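Week 7: Why Things Get Color-Coded

Okay, settle in, this one is mostly me talking about colors. Last week Bent Hallgrímsson asked why we can't just label everything with words, and I said I'd come back to it. So!

Words are slow. You have to be close, you need decent light, and you have to know the language. A color gets to you from across the room (well, if you see color the way most people do, and we'll get to that). My first job was in the mail room at Prullton, where we had 16 colored bins and I could sort half asleep.

The trouble starts when you run out of colors. Most people can hold maybe seven in their heads before they start mixing up teal and turquoise. I once got a spreadsheet that used 10 shades of blue. I still think about it.

Three questions I ask of any color code:
Who has to read it, and how fast?
What happens if they get it wrong?
Is there a second clue, like a number or a shape?

Small parts are a fun case. Blade fuses come in different colors for different ratings, and the rating is usually printed on top too, so there's your second clue.
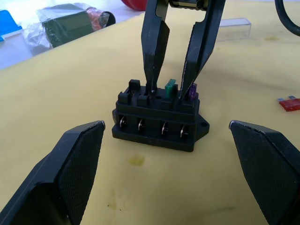
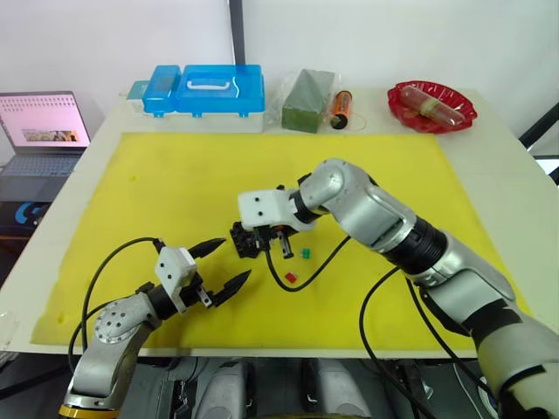
For next time

Read the Helstead chapter up to page 246 and bring one color code from your kitchen. Leif Arnardóttir has the spare copies.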